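Vandberg hand controller, first proper go
Reviewed by Poppy Mapplebeck, 6th January

Short version: good controller, bad manual, buy it if you teach an arm by remote control more than once a month. Long version below, typed fast, sorry.

What you get. The grip, a wrist strap, a USB puck, a foot pedal. No case. You hold the grip, press the pedal, the arm goes where your hand goes. Let the pedal up and it stops following. Took me 5 minutes to pair and then an hour to find the setting that slows it down (it's under Comfort, not Speed. Why.)

The job I picked was toast. Toaster oven, metal spatula in the gripper, bread in and out. Sounds dumb but it's a good test – thin tool, tight opening, wire rack to snag on, and a timer knob that wants twisting.
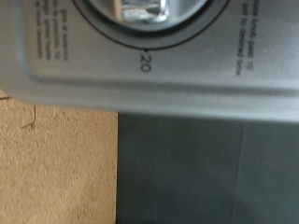 Timer dial from the wrist cam, 20 mark under the ring.

The knob was the worst part. Twisting through the Vandberg is fine for a quarter turn, then your own wrist runs out and you have to lift off the pedal, reset your hand, press again. The arm holds still while you do it, no jump, so full marks there. But it makes for ugly demos, you get a pause in the middle of every twist. Necati Tatlı trims his afterwards. I leave them in, too lazy.

Wrist view goes soft when you move quick. Not really the controllers fault but it does nothing to smooth your hand unless you turn the filter up, and then there's lag. I settled on filter 2. Anything higher felt like stirring glue.

Spatula work, much better. Small tilts come through clean. I could bring the blade in level over the rack and creep it toward the bread without staring at the numbers the whole time.

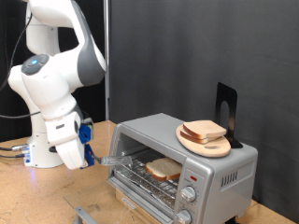

Depth is still hard, mind you. I kept thinking I was at the slice when I had a way to go. Stand off to the side of the oven if you can, straight behind the arm is useless. Glenys Sheehan does hers sitting down with the pedal under her heel and says it's easier on the back. Tried it, she's right.

Recorded 16 demos in a sitting. Kept most. The ones I binned were me, I pushed down when I meant to push forward. Hand got tired near teh end but not sore, and the old Brondier stick used to wreck my thumb by then.

Gripes:
Pedal slides on a smooth floor. Tape it.
Strap is too short for big sleeves.
Manual is 200 pages and has no index.
No left hand version til February, says the shop.

Versus just grabbing the arm and moving it by hand: hand guiding is quicker to learn and you can feel the rack when you bump it. With this you feel nothing, a little buzz at most. But your arms stay out of the camera view and you stay away from the hot oven, and for me that settles it.

Would buy again. Four stars, would be more with a pedal that stays put.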